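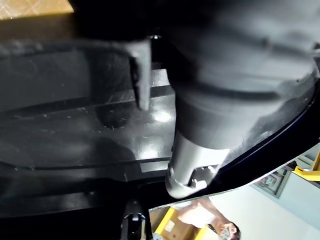
Issue 5, page 258

Mullwood Public Library
Interlibrary Loan: Frequently Asked Questions

The following answers apply to all cardholders of the Mullwood Public Library and its Chu Street branch. Questions not covered on this page may be directed to the Interlibrary Loan Office during service hours.

What is interlibrary loan?

Interlibrary loan allows cardholders to borrow books and other materials that the Mullwood Public Library does not own. Requests are sent to other libraries through the Datico shared catalog. The lending library decides whether an item may leave its building and sets the length of the loan.

Who may place a request?

Any resident with a full library card in good standing may place a request. Temporary and visitor cards do not include this service. Cardholders under the age of 16 must have the signature of a parent or guardian on file.

How many requests may I have open at one time?

Each cardholder may have five open requests. An item counts toward this limit from the time it is requested until it has been returned. A request that the lending library declines is removed from the total on the next working day.

How do I place a request?

Sign in to your account and select "Borrow from another library." Enter the title, the author and, if known, the edition. If any edition will do, please say so in the notes field. Paper forms are also accepted at the main desk and at Chu Street.

What materials can be requested?

Books, microfilm, printed music and audiobooks on disc may be requested. Copies of magazine and journal articles are sent electronically when the lending library permits it. The following are generally not available:

Titles published within the last six months
Reference works and bound newspapers
Textbooks assigned for a current course
Items already owned by the Mullwood Public Library, even if checked out

Is there a charge?

There is no charge for items lent by libraries in the Caleo regional network. Libraries outside the network may set a fee. You will be told the amount before the request goes forward, and no fee will be added to your account without your consent.

May I request a copy of a whole book?

No. Copies are limited by copyright law and by the policies of the lending library. Article requests longer than 100 pages are reviewed by staff before they are sent.

How long does a request take?

Items from within the Caleo network usually arrive in one to two weeks. Items from other states may take a month or more. Article copies often arrive sooner. Requests placed in December should be expected to take longer, as many lending libraries suspend service for part of that month.

How will I know that my item has arrived?

A notice is sent by email or by telephone, according to the preference shown on your account. Items are held at the pickup location for ten days and are then returned to the lender.

Can I renew an interlibrary loan?

Renewals depend on the lending library. Please ask at least four days before the due date. Items marked "No Renewal" on the paper band cannot be extended. Please leave the band on the book.

What happens if an item is lost or damaged?

The cardholder is responsible for the replacement cost set by the lending library, together with any processing fee it charges. The Mullwood Public Library cannot reduce or waive these amounts. Replacement copies purchased by the cardholder are accepted only with the lender's written approval.

Where do I return the item?

Return interlibrary loans to the main desk or to the desk at Chu Street. Please do not use the outdoor book drops for these items.

How do I reach the Interlibrary Loan Office?

The office is on the lower level of the main library and is open from 9:00 a.m. to 4:30 p.m. on working days. By telephone, call the main number and ask for extension 484.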